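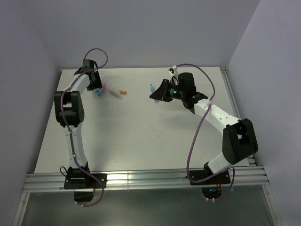
About Stillar

Print this page | E-mail this page

Hello, and welcome! If you have landed on this page you probably clicked over from one of our recaps, and maybe you were wondering who on earth writes that many words about a reunion special. Well, we do, and we're very glad you stopped by.

Stillar is a small website about reality television and the people who watch it. We write episode recaps, casting news, reunion coverage and the occasional very long post about a show that went off the air years ago and that we still haven't gotten over. We started out in 2000 as a message board for viewers who wanted somewhere to talk once the credits rolled (the phone lines at our homes were tied up all evening, and our families were remarkably patient). The board ran on a hosting plan from Biltel that went down whenever more than a handful of people posted at once, so finale nights were mostly spent hitting refresh and hoping.

Over time the posts got longer, and a few of our regulars began writing up whole episodes for friends who had missed them. Those write-ups turned into the site you are reading now. The old board is still open, by the way, and a good many of the original members still drop in to argue about the same eliminations they argued about back then.

What we cover

Mostly dating shows, family shows and competition shows, with a soft spot for anything that involves strangers sharing a kitchen. Our best-read pages by a mile are the ones on Stamen, the dating series set among rival flower growers, and if you are new to it we'd suggest starting with our guide to the first season and taking your time. We have 310 recaps of Stamen and its spin-offs in the archive, including the holiday special that we would gently advise you to skip unless you are a completist like us.

We also keep a cast directory, with 1239 entries at last update, where you can look up who appeared on what and in which season. It's handy when a face turns up on a new show and you spend the whole first episode saying "I know her from somewhere" to everybody on the couch.

How we work

We watch everything before we write about it, all the way through, ads and all. When we report casting news we tell you where it came from, and when something is only a rumor we put the word "rumor" in the headline, where you'll see it. If a cast member says they are leaving a show, we wait for them or the network to say so in public before we run the story. That makes us slower than some other sites, and we've made our peace with it.

People on these shows have real lives, and some of them are quite young. We don't publish home addresses, we don't write about anybody's children beyond what has aired, and we don't guess at anyone's health. Comments that do any of this are taken down. We love a good gossip as much as the next viewer, but we'd like to be able to look a cast member in the eye if we ever ran into one at the grocery store (it has happened, and she was lovely).

If we got something wrong, please write and tell us. Corrections go at the top of the story with a note of what was changed.

Who pays for all this

Ads, for the most part, along with readers who subscribe to our supporter newsletter. We don't take payment from networks or production companies for coverage, and when we are sent an episode early, the recap says so.

Write for us

We take on new recappers every September, before the fall shows begin. You don't need any experience, just a show you're fond of and a couple of free evenings a week. Send us two sample recaps, and please do include one of an episode you didn't like, as those are much harder to write well!

Stillar, 2 Price Street | Contact us | Page last updated May 26, 2025 | Copyright Stillar, all rights reserved | Back to top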